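Last updated: August, 4:40 pm

Plurkia handheld gripper kit, trial notes, cont.

Two grippers, two marker cubes, license, 2372 for the set. Trunari's sheet says "ready in minutes." Took Haoran and me most of the morning, and half of that was the calibration page, which sends you to a menu the software doesn't have. Wrote to support. Lorraine McKinnon there answered quickly, but her answer was the same page.

Their claim is 200 clean demos a day per operator. I don't believe it. Anqi thinks maybe with one object and a fresh pair of wrists. The sheet doesn't say what counts as clean, so I've asked.

Round table, banana-shaped thing on the small plate, both hands. Fingers are decent, the pads too. My doubt is the tracking when the cubes come close together or an arm gets in the way. 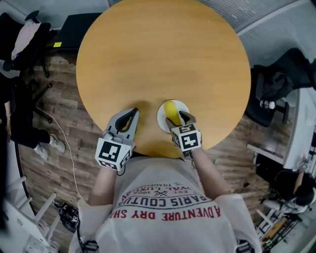 Jingyi wants the Iklow set quoted before we sign anything. It lists at 1419 without the license, so compare like with like. Still to do: repeat with the cup, check the logs for dropped poses, ask Chunhua if the trial can run another week.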